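Subject: Re: [siu-planner] Shelf approach stalls with something in the left hand
From: Mebrat Yimer
To: siu-planner list
Date: 27th June

Fuad, your mail answered inline further down, but first the thing you asked to see, the shelf approach in the Jostville bedroom, left hand loaded:

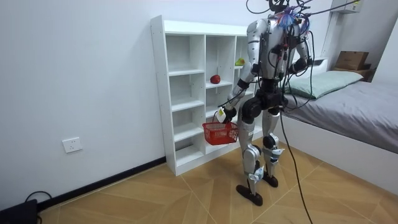

1. What the planner thinks is going on

Siu takes the attached-object shape from the grasp message and glues it to the hand link. For the basket we send a box. Baskets are not boxes, they have handles, and the handle is where the hand is. So the hand begins every plan in collision with the thing it is holding, and the planner, being a literal-minded creature, declines to move.

The old workaround was to turn off checking between the hand and whatever it holds. I know who wrote it, and so does git blame, and she would like to move on. It turned off checking for the forearm too, so for a while we had very fast plans in which the arm went straight through the basket without a care in the world.

2. What I changed

The branch is called handle-allow. It permits contact between the hand links and the handle part only. The forearm and the legs get checked against the whole basket. Carrying at knee height means the knees finally have an opinion, and they should.

I replayed 119 logged starts against it. With master, 48 of them fail before the first waypoint. With the branch, 3 do. All three have the elbow nearly straight and I think they deserve it.

3. What I did not change

The shelf model. It is still one solid slab per column unless you load the cubby file by hand, which Getachew has promised to fix in July. He didn't say which July.

Now, the inline bit.

On 27 June-ish, Fuad Tsegaye wrote:
> I get "start state invalid" on the shelf task whenever the left
> hand is carrying. Right hand empty, base not moving. If I drop
> the padding to zero it plans, but then it wants to swing the
> load through the upright.

Yes, padding zero "works" in the sense that taking the battery out of a smoke alarm works. Please put it back. The default is fine with the branch.

> Is perception putting the apple in the scene as an obstacle?
> I see a blob in the middle column.

It is. The apple is segmented correctly and then handed over as an obstacle, because no one has asked to pick it up yet. Once a pick goal names it, it comes off the obstacle list. The blob you see is fatter than any apple has a right to be; that's the depth smoothing. Set fruit_inflate to something you can defend in public.

The green-and-yellow item up in the right-hand column is another story. The classifier flips between pear and mango, depending on its mood. I have no intention of settling the matter. The planner only needs the extents, and those are steady whichever fruit it believes in.

> Also, does the cable matter? Mine is not in the model.

Mine isn't either. There is no cable model in Siu and the planner will cheerfully turn the robot in circles until the tether runs out. I keep a yaw limit on the waist in the task file and plan the base path so it comes back the way it went. Mitiku had a patch on Nullulby that treated the cable as a chain of spheres. It was beautiful and it made every plan take as long as lunch.

> Last one: should I be on the Valtico solver for this?

I tried both. No difference in this case, as the problem is in the start state and neither solver gets a chance to be clever. Stay on whichever one you have configured, and save yourself the afternoon.

To try the branch:

git fetch origin
git checkout handle-allow
siu build
siu replay --task shelf_approach --hand left --log your.log

If it still says start state invalid, send me the log plus the grasp message, the whole message please. Last time I got a phone photo of a terminal.

Bereket, can you look at the contact table in merge request 471 before it goes in? I changed the order of the link pairs and I have a nagging feeling that something downstream cares. The test suite says it doesn't, but the test suite also passed the arm-through-basket business.

Mebrat

--
siu-planner mailing list
To unsubscribe, write to the list owner, Getachew Woldegiorgis. Allow time.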